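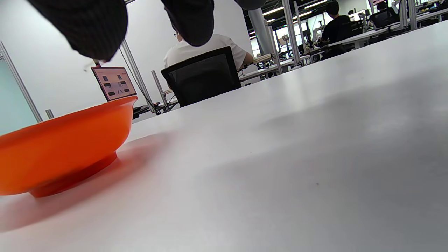

It wouldn't hold soup for long, my sister said, a plastic bowl like that, and she wouldn't put anything hot in it if she were me. I told her nobody was planning on soup. She said then what was it for, and I couldn't tell her. I had been at Dokix for 7 weeks by then, and the bowl had been on the white table the whole time.

She was on the phone from Potov, where our mother's house was being cleared. I was supposed to be there too. I had said I would come as soon as I could get the time off, and then I hadn't asked for it. She called in the late afternoons, when she was tired of wrapping things, and I walked up and down beside the long table and listened.

"What color is it?" she said.

"Orange."

"Like Mom's?"

"Pretty much. Shinier."

Our mother's bowl had been for popcorn and for being sick in. It was washed in between, but my sister never ate popcorn at home after she was nine. It had the same kind of rim, wide at the top and turned out a little, and a small foot it stood on. I had put my drink down by the bowl at work on my first morning and stood looking at it until somebody asked if I needed help finding the restroom.

"Is hers there?" I said. "Have you come across it?"

"I haven't done the kitchen."

"Will you look?"

"You could come and look," she said.

I said I would, and we talked about the dining room chairs, and then she had to go because the man from Xavier was there about the piano.

The Xavier man didn't want the piano. I heard about that the next day. He had charged her 62 dollars to come out and tell her so. He did take the hall mirror and a lamp. She had asked him about the glasses, the good ones with the stems, and he said people didn't buy those now. They wanted something that went in the dishwasher.

"So do you want them?" she said.

"How many are left?"

"Does it matter? You either want them or you don't."

I didn't want them. I lived in two rooms above a tire shop in Gustdale and drank out of a mug. I said yes anyway, and she said fine, she would put them in a box with my name on it, but she wasn't going to mail glass.

At work the bowl moved around. Some mornings it was at the end of the table near the window and some mornings it was close to the edge, where an elbow could get it. I never saw who moved it. I am sure there was nothing strange about that, with so many people using the table. I got into the habit of noticing where it was when I came in, and then I would sit down and start on the invoices. They were numbered, and the one that gave me the most trouble that winter was 574, which had been paid by two different people in the same afternoon. I spent most of a week trying to get the money back to one of them.

When the sun came in low the bowl turned the table red underneath it. I used to see that at my mother's too, on the counter by the sink, which was also white. I had forgotten it. I thought about telling my sister and decided it would sound as if I was trying to get out of something.

She found the bowl in February. She called early, before I had left for work.

"It's cracked," she said. "It's got a crack right down from the rim. It was under the sink with the rags in it."

"Don't throw it out."

"It's trash. You can see through the crack."

"Just leave it where it is until I come."

She was quiet for a bit. I could hear tape being pulled off a roll.

"The house closes at the end of the month," she said. "I'm telling you so you know. I'm not going to call and tell you again."

I went in to work. It was a gray day and the lights were on all over the ceiling. I put my coat on the hook and went past the table without looking, and then I went back and looked.
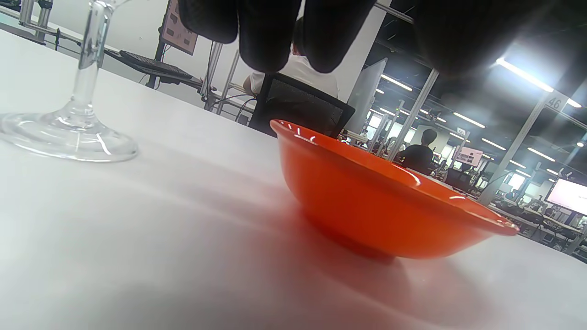 I asked for the time off before I sat down. I had worked out a whole speech about it on the bus, with the dates and who could cover the invoices, and I didn't need any of it. My manager said sure, take the week, and went back to her screen. It took less time than filling a kettle. I had been putting that off since before Christmas.

The drive to Potov was 3 hours, and I did it without stopping. My sister's car was in the driveway with the trunk open. There was frost on the lawn and a square of flattened grass where the piano must have been set down and picked up again, so somebody had taken it after all. She came out in our father's old gardening jacket and said I'd put on weight. Then she hugged me for longer than she usually did.

The kitchen was nearly done. She had left the cupboard under the sink alone, with its door open so I couldn't say I hadn't been shown. I got down on my knees and pulled out the bowl. It was smaller than I had been thinking. The color had gone dull on the inside from scrubbing, and there was the crack, just as she had said, with a brown line of dirt in it.

"Well?" she said.

"It's not the same as the one at work."

"I never said it was. You said it was."

I took the rags out and ran the water until it came warm, and I washed it. The water went through the crack and down my sleeve. My sister stood beside me with a dish towel, and when I handed her the bowl she dried it, inside and out and around the foot, and set it upside down on the counter.

"There's no table to eat on," she said. "I bought rolls and some ham."

"We can eat on the floor."

"I got popcorn too. The kind in the bag. The microwave's still plugged in."

I asked her if she was serious. She said she was hungry and she'd been up since five. She put the bag in and we stood and waited for it, and when it was done she looked at the bowl for a second and tore the bag open down the side and laid it flat on the box with my name on it.

"Watch out," she said. "That's your glasses."

We sat on either side of the box. She ate most of it.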